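Esside finally goes offline, and I'm packing lighter

Aug 28, 2019

If you've ever stood outside a closed metro station with one bar of signal and a map that refuses to load, I have good news! Esside, the little city travel app I've been going on about since last November, got its offline update this morning, and I've already filled half my phone with it.

The big change is that you can now download a whole city before you leave home. There are 247 cities to pick from at launch, and each one comes with walking routes, bus and tram lines, opening hours and the notes other travellers have left (some of them very rude about hotel breakfasts). I grabbed Thessaloniki and Lyon over my morning coffee and both were done before I'd finished the cup.

Zoi Vasilakis, who leads the small team at Emero that makes the app, told me the maps were the easy bit. "It was the timetables that kept us up at night," she said. "A bus company changes one stop and you have to make sure the phone knows about it the next time it finds a connection." She wouldn't say when ferries are coming, though I did ask. Twice.

The app is still free if you only want 2 cities saved at a time. After that you'll need the paid version, and you can keep as many as your phone will hold. The old limit of 40 saved places per trip has gone up to 2,000, so I can stop deleting bakeries to make room for museums.

I'm off to Greece in a couple of weeks and plan to use nothing else while I'm there, apart from Koutsoukos for the taxis. 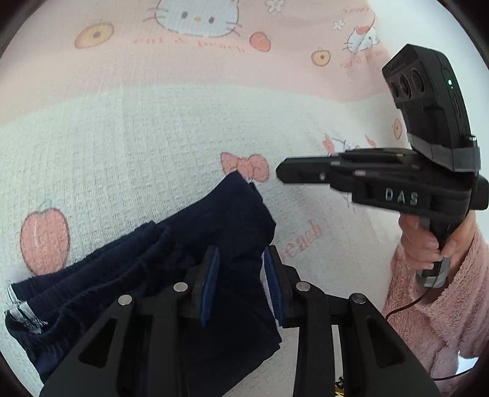

My one grumble is the search box, which still wants the exact name of a place. Type "castle" and you get nothing at all, type the full name in the local spelling and up it pops. If you use Brumisard you'll be used to something much more forgiving, and I do miss that. Zoi says a better search is on the list for November, so I'll have another look then.

The update is out now on iPhone, with the Android version due next week. Make sure you're on wifi before you download anything, the bigger cities are huge! If you try it on a trip before I do, leave a comment and let me know how the trams behave.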